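Setting Up a Breakfast Corner You'll Want to Use

My morning routine used to be me, half asleep, hunting for a mug. So one January I gave breakfast its own stretch of counter, and I love it! Start with the hot stuff. Park the toaster near the outlet, then lay a cutting board next to it so you can butter right there. 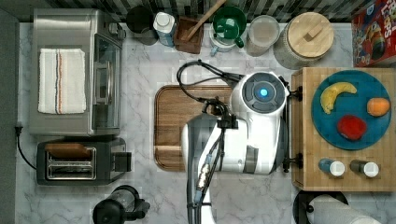
Toaster below, toaster oven above, striped towel folded on top.

Next comes coffee. I like the French press within reach of the board (I can slice and wait at the same time). Anything low and flat with a drawer is great for the back, and you get a shelf out of it.
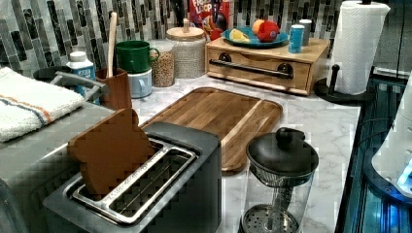
French press up front, drawer box behind.

Last, the fun part – color! A teal plate of fruit does it for me. Ours is the soft pretend kind, and it never goes brown. Add cereal and a basket with a lid, and leave the middle of the board clear.

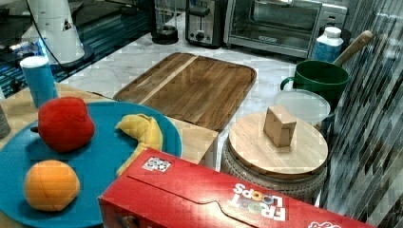
Photo: Kiều Vi / Brullumberg

Wipe the marble down at night and put the bread back where you found it.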